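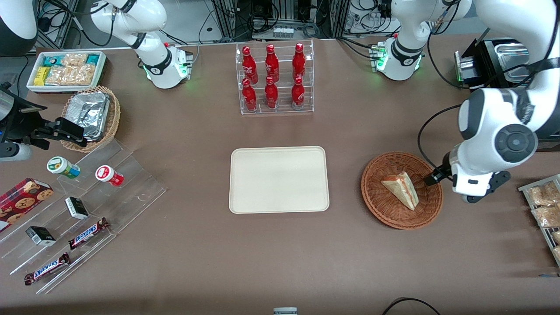 Why Does Bread Go Stale?

Search this site Go

Thursday, by Dirk Ostermann

Bread is at its best for one day. On that day everyone in the house has already had lunch. By the time you want a sandwich, the loaf has turned into something you could use to prop open a door, and a grown-up is telling you it's perfectly fine.

So what happened to it? It was only sitting there.

Most people will tell you it dried out. Most people are partly wrong, and you're about to be in a position to say so at the table, which I advise doing politely.

What bread is made of

Ordinary bread starts with flour, water, yeast and a bit of salt. Flour is wheat that has been ground up until it stops arguing. Inside it are two things that matter to us: protein and starch.

When flour gets wet and somebody kneads it, the proteins link up into a stretchy web called gluten. Yeast, a tiny living thing, feeds on sugars in the dough and gives off a gas called carbon dioxide. The gas gets trapped in the stretchy web and blows it up into bubbles. Yes, the holes in your bread are yeast burps. You'll get used to the idea.

The starch comes as very small, hard grains, far too small to see without a microscope. Think of each one as a suitcase packed by somebody extremely tidy. Long chains of sugar are folded up inside in neat rows, and in cold water hardly anything gets in.

Then the dough goes into the oven.

In the oven

As the dough heats up, the starch grains soak up water and swell. The neat rows come apart. The suitcase bursts, more or less, and the chains flop about in a soft, wet muddle. Scientists call this gelatinisation, a word with far too many i's in it. It's the reason the inside of a fresh loaf is soft and springy, and it's also why gravy gets thick.

The middle of the loaf never gets much hotter than 100 degrees Celsius, however fierce the oven is, because there is water in there and that's where water boils. The outside dries out and gets a lot hotter, so it goes brown and crunchy. The outside is the crust. Some children leave the crust. I'm not going to start on that.

Going stale

Out comes the loaf. It cools down. And the starch, which has been having a lovely time being a muddle, begins to tidy itself up.

Slowly, over hours and then days, the chains line up again and lock together into stiff little crystals. They squeeze some water out from between them as they go. The bread around them gets firmer and more crumbly, and it starts to taste of not very much. The proper name is retrogradation, which means something like "stepping backwards". The starch never gets all the way back to the packed suitcase it started as, but it has a good try.

Here is the part people don't believe. If you seal a loaf in an airtight bag so that no water can get out at all, it still goes stale. Years ago a French scientist tested this very thing and found his bread went hard even when it had hardly lost any water. Drying out does happen, and it makes matters worse, particularly if somebody has left the bag open (somebody always has). But it's only half the story.

The crust does the opposite, just to be awkward. It starts off dry, and then water creeps out from the middle of the loaf and makes it leathery. So on day two the part that should be soft is hard and the part that should be crisp is chewy. You have to admire the effort.

Don't put it in the fridge

The fridge keeps milk fresh. It keeps cheese fresh. It makes bread go stale faster.

Starch is best at tidying itself up when it's cold but not frozen, and the inside of a fridge suits it nicely. A loaf can go as firm in one day in there as it would in several days on the worktop.

The freezer is a different matter. Once the water in the bread is frozen solid, the chains can't move about much, so the tidying nearly stops. Bread that goes into the freezer fresh comes out close to fresh. Slice it first. I once tried to cut a frozen 800 gram loaf with a butter knife, and the butter knife has never been the same shape since.

Bringing it back

Staling can be partly undone. If you warm stale bread up, the crystals melt back into a muddle and the bread goes soft again. Toast does this on the inside while it browns on the outside, so a stale slice makes very decent toast.

You can rescue a whole stale roll, too. Ask an adult to wet the crust with a little water and put the roll in a hot oven for a few minutes. Eat it quickly. As it cools the starch gets going again, and the second time round it doesn't hang about.

This doesn't work for ever. If the bread really has dried right out, there isn't enough water left to make it soft. What you have then is breadcrumbs that haven't been told yet.

Stale is not the same as mouldy

This bit is serious, so I'll behave.

Stale bread is hard or dull, but it's still food. Mouldy bread has something growing on it. Mould is a kind of fungus, and it spreads from specks called spores that float about in the air all the time. If they land on something damp and tasty, they settle in. You might see green, white, blue or black fuzz.

Don't eat mouldy bread, and don't sniff it closely. Cutting off the fuzzy corner isn't good enough either. Mould sends out fine threads that spread through soft food where you can't see them. Put it in the bin or the food waste.

A warm, damp bag is good for keeping bread from drying and very good for mould, so there is always a bit of a choice to make. A bread bin or a cloth bag is somewhere in the middle.

What people do with stale bread

People have been baking for thousands of years, and for all that time they've had old bread left over. They weren't going to throw it away. A surprising number of good dinners are stale bread in a disguise.

Bread and butter pudding is stale bread with custard. French toast is stale bread with egg. Italy has a salad called panzanella that's stale bread with tomatoes, and stuffing is stale bread that got to go inside a chicken. Stale slices are better for all of these than fresh ones, which tend to go to mush.

In the Middle Ages, some people in Europe even used thick slices of old bread as plates. They were called trenchers. When you'd finished your meat you could eat the plate, or give it to somebody poorer, or to the dog. There was very little washing up, and I'm surprised we ever gave it up.

Try it yourself

You need three slices from the same fresh loaf, and three bags or boxes that close properly.

1. Put one slice in each bag and close them all.
2. Leave one on the worktop, put one in the fridge and put one in the freezer.
3. Write labels, or somebody in your family will eat your science.
4. Wait until the next day.
5. Take out the frozen slice and let it thaw in its bag.
6. Let the fridge slice warm up to the same temperature as the others.
7. Press each slice gently with one finger. Which springs back best?

Write down what you think will happen before you start. If you turn out to be wrong, leave it written down. Scientists have to do that as well, and they don't enjoy it either.

Words to know

Gluten: the stretchy web of protein in dough.
Starch: long chains of sugar, packed into tiny grains in flour.
Gelatinisation: when starch grains soak up hot water, swell and go soft.
Retrogradation: when cooked starch stiffens up again as it gets older.
Trencher: a plate you could eat, if you were still hungry.

Last updated: June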